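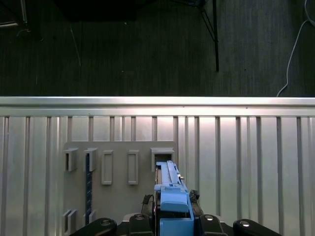
Gripper work at the mounting board: light blue part, upper right slot.

Call for Participants: Student Project "Open Case"
Robotics Workshop, Caltley Technical College, Linham campus

The student project Open Case is looking for new members for the summer period. We teach a robot arm to handle the parts of used desktop computers: to take hold of a drive caddy, to place it in a bracket, to reach into an open chassis without pushing against the things that should stay where they are. The project is in its second year and is open to all students of the college, also to those who study something other than engineering.

We have places for 11 participants. The project runs through the whole month of July, in the workshop on the ground floor of the Aerts building. Applications are accepted until 26 March 2023.

What the project is about

Many desktop computers come to the end of their use while most of their parts are still good. Taking them apart by hand is slow, and the small plastic parts are often broken in the process. Last year's group asked how much of this work a robot with a simple two-finger gripper can learn when a person shows it the movements many times. They wrote a report, which every new participant receives, and they left us a long list of questions. The biggest one concerns plastic parts which must go in at the correct angle. A person feels with the fingers when a caddy is not straight. The robot must find this out in another way, and we would like to compare several ways.

During the project you will guide the robot arm through a task, record the movement, and then look at the recording together with the group. After that, you decide what was good and what should be repeated. It is patient work. One session may be spent on one slot only, and we ask you to think about whether you would enjoy this before you apply.

The participants work in pairs. One person guides the arm, the other one prepares the parts and writes the session log. You change places after every block of recordings, so both of you learn both jobs. In the first year some pairs changed places only once per day, and the quality of the logs was suffering from it. Please expect that we are strict here.
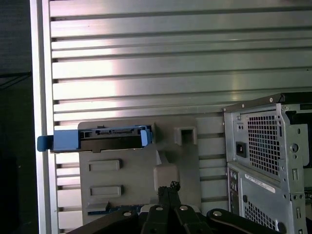
What you will do

Guide the robot arm in placing and removing tasks with caddies, brackets and other computer parts.

Record 200 attempts per pair for the main task. Attempts that fail are also kept and must be marked in the log with one sentence on what went wrong.

Sort the parts at the end of each day and put them back in the labeled trays.

Choose one question of your own and work on it in the last week. Last year there were projects on gripper pads, on the order of steps in a disassembly, and on the lighting of metal surfaces, where reflections gave the group a lot of trouble.

Present your results to the other pairs in a short talk. Slides are welcome but not required.

Who can apply

You should be enrolled at the college in the spring term. First-year students can apply in the same way as everybody else.

You do not need experience with robots. It is useful if you have once opened a computer, or a printer, or any other machine with screws and clips, and put it together again. Basic knowledge of Python helps for the last week, and for those who have none we offer an introduction on two afternoons.

More important for us is that you can be present on all project days. A pair cannot continue when one person is missing, and we do not have substitutes.

The working language is English. Several members of our group, including the author of this text, have learned it as a second or third language, so please do not worry about your grammar in the application.

The tasks

The tasks become more difficult from week to week. In the first week everybody works on the mounting board and the brackets, with one part and one slot at a time. The second week is for changing the position of the bracket, so that the same movement cannot be simply repeated. In the third week we go on to complete computers with the cover and front bezel taken off. Here the space is narrow, and cables are hanging into the way of the fingers. For this week you will need the most patience, and I think it is also the most interesting part.

All computers are disconnected from power before they reach the workshop. The power supply unit stays closed at all times. This rule is valid for people and for the robot, and there is no exception from it.

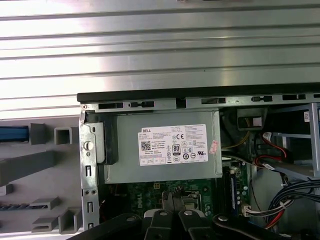
Above the motherboard of an opened desktop, with the power supply and its label.

What we offer

Participants who complete the project receive 200 dollars at the end of July, paid by the college as a study grant. Travel costs between Caltley and Linham are paid back up to 100 dollars if you keep your tickets.

You can also ask for credit points as an elective course. Please talk with your study office before you apply, because the form must be signed by them and not by us. If you receive credit points, you can still receive the grant.

Lunch is available in the cafeteria at student price. For those who live far away there are a few rooms in the Hestorcombe residence, ten minutes on foot from the workshop. Write in your application if you need one. The rooms are simple, with a shared kitchen on each floor.

Safety

Before your first session you take part in a safety introduction of half a day. You learn how to stop the arm, where you may stand while it moves, and how to handle sheet metal with sharp edges. Closed shoes are required in the workshop. Long hair should be tied back, and loose scarves or long necklaces stay in the locker.

How to apply

Send us one page with the following information:
- your name, study program and year
- why you would like to join - a few sentences are enough
- something you have repaired or taken apart, and what was difficult about it
- if you need a room in Hestorcombe
- if you would like to work with a certain partner

Please send no certificates and no photo. The page can be sent by e-mail to the workshop office or put in the Open Case mailbox next to the entrance of the Aerts building.

We read all applications in the group, and everybody receives an answer, also when it is a negative one. If there are more good applications than places, we invite you to a short visit in the workshop, where you can try the arm for some minutes. You do not have to prepare for this visit.

Students who cannot come in July but are interested in the topic can ask for the report of the first year at the workshop office. It is available on paper and as a file.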